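Parish prayer book returns in large print, with a calendar to match

Aug 4, 2024

The Flarberg parish group has brought out a large-print edition of its Sunday prayer book, together with a wall calendar of feasts and readings that runs from the start of Advent. Copies can be collected after Mass at any of the group's churches, and a version for phones and tablets is available through the Starell app.

The book was last printed in a small format that fitted a coat pocket but which many parishioners found hard to follow. The parish office began work on a replacement in February, after a survey of people attending the main Sunday Mass and the Saturday vigil. Most of those who replied wanted bigger type. A smaller number asked for the responses to be marked more clearly, and several wanted the Latin settings of the Gloria and the Sanctus put back in.
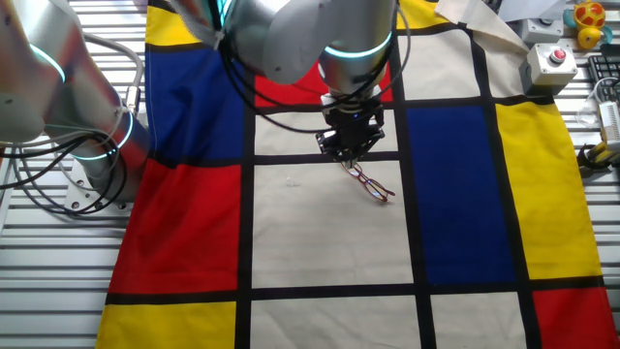
The new edition is set in 17-point type, with the people's responses in bold and the rubrics in red. The old one used a type size that even the choir complained of, and the paper let the print show through from the other side. Plenty of people who manage a newspaper well enough with glasses, red-framed ones like the pair lying on the white patch of cloth in the photograph or any other sort, said they still lost their place during the Creed. The paper is now heavier and cream in colour, and the pages lie open without being held down.

Czesław Wysocka, who edited the text, said the order of the contents had changed as well. The Order of Mass comes first, followed by the Eucharistic Prayers, and the seasonal prefaces have been gathered into a section of their own. In the previous book they were spread through the text, which meant turning forwards and back again in the middle of Mass.

"People don't want to be hunting for a page when everyone else is already answering," he said. "We moved the prefaces twice before we were happy with them. The first arrangement looked sensible on a screen and was hopeless in the hand."

Morning and Evening Prayer for Sundays have been added at the back, along with the Litany of the Saints, the Stations of the Cross and a short form of prayer for visiting the sick. The hymn section has been reduced to 47 items. The group's churches have separate hymn books in the pews, and the hymns kept here are mostly those sung at funerals and at Benediction.

The calendar was prepared by Jolanta Pietrzak and covers the universal calendar as well as the local feasts kept in the parish group. Each day gives the rank of the celebration, the liturgical colour and the references for the readings. Days of obligation are shown in a box. Where a feast is moved because it falls in Holy Week or on a Sunday of Lent, the calendar gives the new date and a note in the margin on the original one. 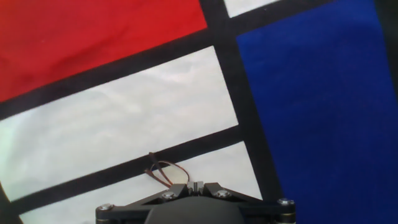
She said the most common question put to the office was which readings to use when a saint's day falls on a weekday with readings of its own. The calendar now lists the weekday readings first and the alternatives underneath. It also gives the psalm response in full, so that readers preparing at home do not need the lectionary to hand.

Patronal feasts proved harder to settle. Two of the churches share a dedication but have kept it on different days for many years, and both dates are printed, with the name of the church beside each. The anniversary of the dedication of the Borkowska chapel, left out of the last three calendars by mistake, has been restored.

The printing was done by Pludel, a firm that has produced the parish newsletter since it moved to colour. The first run is 3779 copies, enough for the pews in every church and for a stock to be kept at the office. Parishioners who would like a copy to keep at home are asked to give £4 towards the cost. The calendar is free. Copies for the housebound will be taken round by ministers of Holy Communion on their usual visits.

The phone version contains the same text and can be used without a signal once it has been downloaded. The readings for the day open first, and the size of the lettering can be changed from the menu. Night Prayer is not included yet. The office says permission for the psalm translation has been requested and that it will be added when this is granted. Anyone who already has the app will receive the new edition as an update and should not need to remove the old one.

The old books will stay in use at weekday Masses until they wear out. The wording of the responses is the same in both, although page numbers differ, and celebrants have been asked to announce the name of the prayer when both books are in the church. Old copies in good condition may also be taken home. Those that are damaged should be handed in at the sacristy and not put in the bin.

An introduction to the new book will be held in the parish hall after the main Sunday Mass, lasting 15 minutes, and will be repeated after the vigil the following week. Readers and extraordinary ministers are encouraged to come to one or the other. Corrections can be sent to the parish office by email or left in the box at the back of the church. One has been made already: the second reading for the feast of the Holy Family was given with the wrong verse numbers, and a printed slip has been put in each calendar.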